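Home Presses Boards Spare Parts Workshop Notes Contact

We use cookies to remember your basket and your language. If you continue, you accept them.

Hendus Standing Press for Bookbinding

The Hendus is our middle press, made for the binder who works alone or with one helper and does not have a room to give to an old iron press.

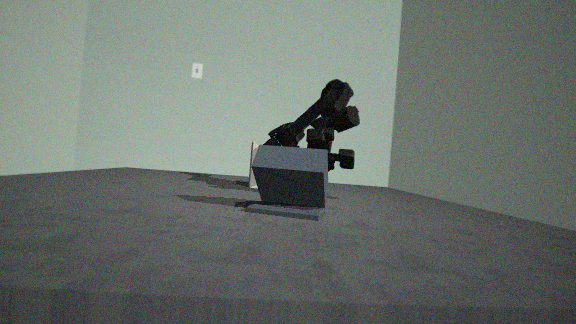
We have built presses at Trarkik for a long time in two sizes, and customers often told us that the small one was too small and the large one could not go up the stairs. The Hendus is between them. It takes a full ledger with its boards, or a pile of smaller books, and it can be carried in three parts by two persons. After that it is put together with the key which comes in the box.

What it is for

A standing press is not for fast work. You put the books in after gluing, with boards between them, you turn the wheel until you feel the resistance, and then you leave it alone overnight. The purpose is that the paste dries while everything is held flat. If you take the book out after one hour, the covers will open like a shell the next morning, and you will have to begin again with damp blotters. Please plan your work so that the press can stay closed.

The Hendus can also be used for flattening single sheets, for pressing paper sections before sewing, and for setting the cloth on a case. Some customers use it for dried plants. It works well for this, but please keep a separate set of boards, as the plants leave marks and the marks will go to your next white endpaper.

It is not made for backing. For rounding and backing you need a lying press with cheeks, where the spine comes up between the jaws and you can strike it with the hammer. Please do not use the hammer on anything that is standing inside the Hendus. We have repaired two bent platens from this and we could see very well what was done.

Frame and screw

The frame is steel, welded at the base and bolted at the top beam. The bolts should be checked when the press is new, again after the first month, and then once every year. They are the large ones on both sides of the beam, and there are four. Tighten them with the press open and no load on the screw.

The screw has a square thread. It goes down slowly compared to a veneer press, and new owners sometimes write to us that it is too slow. The slow thread is what gives you control in the last turn, when the paper is already closed and you only want a little more. With a fast thread you can easily push the glue through a thin cloth, and then it cannot be removed.

The wheel can be taken off. Underneath is a hexagonal end for a bar, but we recommend the bar only for opening a press that was left closed for a very long time. For closing, the wheel and two hands are enough. If you need more than this, there is probably something in the pile that should not be there, for example a board which is not straight or a bone folder that was forgotten.

Platens

The upper platen hangs on a ball joint, so it finds its own level if the pile is a little uneven. A little uneven means that a book with a thick spine can be pressed if you put the spines in turn, one to the left and one to the right. It does not mean that you can press one book at the edge of the platen and nothing on the other side. Always keep the pile in the center under the screw.

Both platens are ground flat. They are covered with a thin oil when they leave us. Please wipe this off completely with a dry cloth and then with a cloth and a little spirit, wait until it is dry, and press some waste paper first. If you see yellow on the paper, wipe again. In a dry room you do not need to oil the platens afterwards. In a cellar you should wax them, a very thin layer, and polish until your finger leaves no line.

Boards

The press comes with 6 pressing boards. They are beech plywood with sealed edges. Two of them have a brass strip for the joint of the case. When you put the brass into the joint, look from both sides before you close the press. It is a common mistake that the front is in its place and the back has moved by the width of the strip, and the book is then marked on the cover where everybody sees it.

Extra boards can be ordered in packs of 10, plain or with brass. We do not mix the packs. The boards from our older press, the Figueroa, are a little narrower but can be used in the Hendus if they are still flat. The boards from the Hendus do not go into the Figueroa.

Where to put it

Choose a floor that does not move. A wooden floor is fine near the wall, over the beams. The press does not need to be screwed to the floor, but there are holes in the feet if you have children in the workshop, or if the floor is not level and you do not want to use wedges. Leave enough space in front that you can stand with both feet apart when you turn the wheel. One customer placed the press in a corner between two shelves and could turn the wheel only a quarter each time. He moved it later.

Keep it away from the radiator. It is not bad for the steel, but the boards dry on one side and bend.

Prices and delivery

Hendus, complete with boards and key: 3,625
Hendus, second platen set only: 1,012
Extra boards: please ask, the price depends on the wood we have at the moment.

Prices are in dollars, without shipping. The press goes on a pallet and is delivered to the street door. The driver will not carry it inside, also not for a tip, as they are not insured for this. Please arrange for a second person on that day. If there are stairs, tell us before, and we will pack the beam separately so you can take it up first.

We build the Hendus after the order is received. It normally takes five weeks. In November and December it takes longer, because many binders want their press before the new year and we are a small workshop. If you have a fixed date, write it in the order and we will tell you openly if we can keep it.

Change to the wheel

From 02/11/2018 all Hendus presses have the new wheel with the closed rim. The earlier wheel had four free handles, and they could catch on a sleeve. If you own a press with the earlier wheel and would like to change, the new one fits on the same end and needs only the one screw from below. You can send the old wheel back to us and we will take off its value as metal, but to be honest the shipping costs nearly the same. Most people keep it.

Questions we receive often

Can I put two piles next to each other?
Only if they have the same height. Put a board over both, then the platen.

My platen makes a dry sound when it goes down.
The ball joint needs grease. Use a small amount of Ollelov paste or any bearing grease without color, and wipe away what comes out. It must not drop onto the books.

How long should a leather binding stay in the press?
This depends on the leather and on how much you have pared it. We leave ours for a night under light pressure with a felt on each side. Full pressure will remove the grain, and this cannot be repaired.

Do you sell used presses?
Sometimes. We take back the Figueroa when a customer changes to the Hendus, and after cleaning we offer it to those who have asked. Write to Fitriani Khoo at the workshop and she will put your name on the list. Please mention how wide your door is.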